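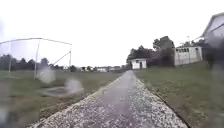
A paved path edged with pale gravel, beside an open grass field.

After 156 applications and a good long winter of interviews, the Trastthorpe law firm Gautam has welcomed four new lawyers to its construction and property group, and the whole office seems rather pleased about it. Olaia Arrieta, who has led the group since it was two desks and a kettle, told us she'd been hoping to grow the team for years – "our builders and homeowners have been very patient with us," she said.

The newcomers will work mostly on contract disputes and payment claims, with Aarti Rajput looking after the smaller trades and Santosh Pandey taking on councils and schools. The group's free advice evenings return in February at the firm's Prollby office, starting at 6 pm, and neighbours are warmly invited.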